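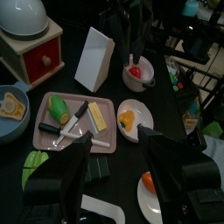

Support > Tabletop Cells > Gripper Faults > FAQ

Questions about the dropped-object fault on two-arm kitchen cells

Why does the arm let go of things over the pot?
Because it believes it has already arrived. After firmware update 3, the Pelkonen controller reads a brief dip in finger current as contact with the surface below and opens up. Peppers fall well. Knives fall less well, even toy ones.

Is it dangerous?
To you, mildly. The fingers can reopen without warning, so keep your hands off the table until the status light goes steady. To the butter, yes.

Can both arms fault at once?
Yes. They share a force threshold, a decision made at Ascombe on a Tuesday and regretted by Wednesday lunch. If one arm stops, treat the other as live and hit the red button before you reach in.

I pressed stop and the fingers stayed shut. Is that the same fault?
No, that's the brake doing its job. Release it from the Gallov panel. Please don't use a screwdriver. We have 63 tickets on this subject and most of them mention a screwdriver.

Will rolling back the firmware help?
It cures the dropping and brings back the old wrist drift. Pick the one you can live with.

Does the Premier service plan cover bent fingertips?
Two per year. The third one is yours.

What do you need in a report?
The log, the gripper serial number, and what it was holding. "Nothing, it was just sitting there" is a common answer and rarely matches the log.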